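Vultgate is delighted to announce Fledero, a new line of solid maple boards for kitchens, craft rooms and home workshops, arriving in stores this November. The line grew out of our Sorska tabletops, and so many of you wrote in asking for something smaller (and easier to carry home!) that we finally went back to the bench and got started.

Fledero comes in 2 finishes, natural and oiled, and the first run is 3,234 boards. We've kept the color pale and left the grain to wander as it likes, and small knots stay in too, which we think makes a board a good deal nicer to live with.
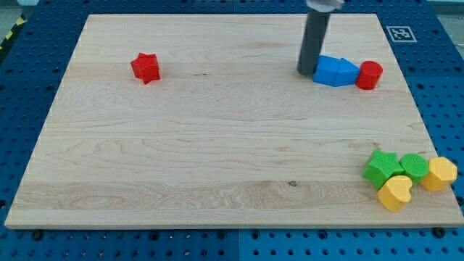 How should a maple board be looked after at home?

Wipe it with a damp cloth, dry it standing on edge, and rub in a little food-safe mineral oil whenever the surface starts to look dull.

Fledero boards will be sold at the Vultgate shop in Waaka and at nine partner stores, where our staff will be more than happy to bring out several so you can choose the grain you like best. Store details and care leaflets are available from the Vultgate press office.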